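Cleaning and Maintaining a Basketball Between Games 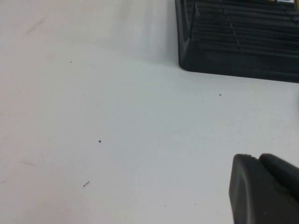

Nawal Erraji reports that a ball kept in the trunk of her car reads 8 psi every winter morning and bounces normally again by lunchtime, and asks whether air should be added in the cold. It should, if the game is going to be played in the cold. If the ball is going indoors, leave it in the gym for an hour and measure after that. Air pressure follows temperature, and a ball filled to the correct figure at freezing will be too hard on a heated court.

The rest of this page covers cleaning, inflation, valve care and storage. Outdoor rubber balls, composite balls and leather balls are treated separately where the method differs.

Cleaning a rubber ball

Rubber tolerates water. Fill a sink or bucket with warm water and a small squirt of dish soap. Scrub with a soft nylon brush, following the channels first and the panels second. Rinse under the tap with the valve facing down. Dry with a towel and leave the ball on a rack overnight before playing.

Do not use bleach or a kitchen degreaser. Both dry out the surface, and the pebbling wears flat much sooner.

Cleaning a composite ball

Composite covers are glued panels over a wound carcass. Water that gets under a panel edge loosens the glue. Use a microfiber cloth wrung out until it no longer drips, with one drop of dish soap worked into it. Wipe one panel at a time. Go over the ball again with a second cloth dampened with plain water, then dry it by hand.

A slick composite ball is usually a dirty one – skin oil and floor dust fill the gaps between the pebbles. Two passes with the damp cloth normally bring the grip back. If the ball is still slick when clean and dry, the pebbling is worn and no product will restore it.

Cleaning a leather ball

Dry cloth after each session. Damp cloth only when there is visible dirt. No soap, no saddle soap, no conditioner. Conditioners made for shoes and furniture leave a film that makes the ball slippery. Leather balls are for indoor use; one afternoon on asphalt does damage that cleaning cannot undo.

Inflation

The recommended pressure is printed near the valve on most balls. Read it there and use that figure. Check with a gauge before each game day. I use a Norkden hand pump with a separate dial gauge, as the gauges built into small pumps tend to drift.

Moisten the needle before inserting it. Water works, glycerin works better. Push it in straight with slow, even pressure. A dry or angled needle can tear the valve or push it into the bladder, and on most balls that is the end of the ball. Remove the needle before bouncing the ball to test it.

If there is no gauge in the house, hold the ball so its bottom is at shoulder height and drop it on a hard floor. It should come back to somewhere between the waist and the bottom of the ribs. This is a rough check and varies with the floor.

Slow leaks

Put a few drops of soapy water on the valve and watch for bubbles. If they form, add 4 drops of glycerin to the valve, work a moistened needle in and out twice, and test again. Valves that sat unused all summer often seal after this treatment.

Bubbles along a seam mean the bladder has failed. Sealants sold for bicycle tubes will slow the loss, but they settle on one side and the ball will wobble in flight.

Storage

Keep balls indoors, between 50 and 75 degrees Fahrenheit, away from heaters and direct sun. Do not stack anything on them. For storage longer than a month, let out a little air and refill before use.

Wire racks are better than mesh bags, which hold moisture against the cover. The Firwood wall rack in my garage has narrow rails – I wrapped them in pipe foam in October and the pressure marks on the leather ball have not come back.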